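How to Prepare and Submit a Self-Taped Audition

Applicants to the Rellura ensemble program submit a self-taped audition before being invited to a callback. The steps below apply to all applicants, including those who have trained with us before.

Step 1. Choose your material

Select one contemporary monologue running no longer than 80 seconds. Pieces written by the applicant are not accepted. Read the full play before you begin – panel members may ask about it at the callback.

Step 2. Prepare the text

Mark each point at which the character changes tactic. Most monologues of this length contain 4 or fewer. Speak the text aloud daily for one week, seated, without gesture, and set your blocking only once the lines are secure.
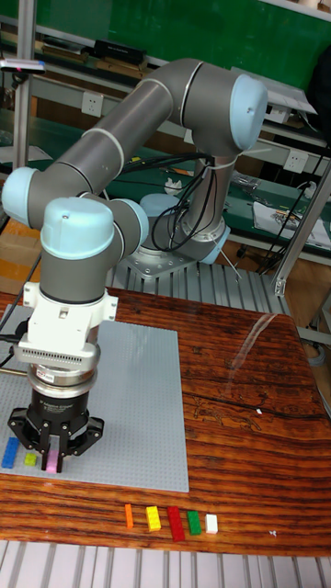 Pendo Ogola wrote to ask whether the blocking has to be fixed at all, as her strongest takes had come from leaving the movement open and deciding only where to begin and end.

This is acceptable. Applicants who work in this way should record several takes and submit the one in which the thought is clearest.

Step 3. Record the slate

State your name, your height and the title of the play. Look directly into the lens for the slate only. During the monologue, place your eyeline slightly to one side of the camera and keep it there unless the text calls for a change.

Step 4. Record the monologue

Use a plain background and light your face from the front. Record in one continuous take. Editing, music and titles are not permitted. Leave two seconds of silence before the first line and after the last. 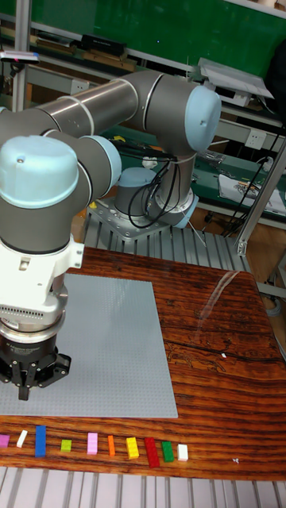
Applicants performing a piece with an implied partner may use a reader. The reader should stand close to the camera and speak more quietly than the applicant.

Step 5. Submit

Name the file with your last name followed by the play title, and upload it through the Piline portal by 5 p.m. on the closing date in March. The panel, chaired by Sabina Machala, will invite 25 applicants to callbacks at the Masanja Studio. Results are sent by email. Individual feedback is provided only to those who attend a callback.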